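The Ferry Ticket

Lucinda Achterberg found the ticket inside her mother's road atlas, between the page for Kullach and the page for the coast. It was a return to Zomarholm, number 778, and only the outbound half had been torn off.

She put it on the kitchen bench and rang her brother-in-law.

"Did Mum ever go to Zomarholm?"

"Not that I heard," said Marcus Iwasaki. "What's there?"

"Sheep, I think. A lighthouse."

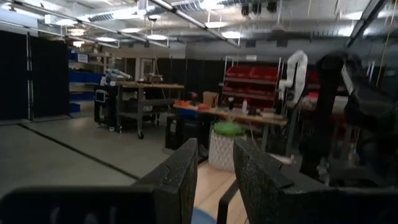

He came over after work with a bag of oranges. They went through the atlas together and found a grocery list, a pressed leaf and a receipt from the Michalski guest house for 9 nights. The year had faded. The month was October.

"She told us she was at Aunt Vera's that October," Lucinda said. "The year I broke my arm. Dad cooked sausages every night."

"Maybe she was at Vera's first."

"Vera lived four hours the other way."

Marcus peeled an orange and thought about it. He had always liked his mother-in-law, who had never said much to him and had once driven through the night to bring him a spare car key.
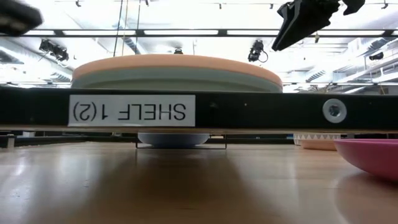 Lucinda looked up the guest house. It was still running, under the same name, and a room cost 127 dollars with breakfast. She wrote the number on the back of the grocery list. Then she turned the list over and read it again – bread, matches, blue wool, stamps.

"Who was she writing to?" she asked.

"You, probably. Didn't you get letters?"

She had. There had been three of them, and her father had handed them to her at the table with the envelopes already gone. She remembered asking for the stamps for her collection and being told they had been thrown out.

"Are you going to go?" said Marcus.

"The ferry doesn't take dogs."

"I'll have the dog."

She slid the ticket back into the atlas, at the right page this time, and went to find her good boots.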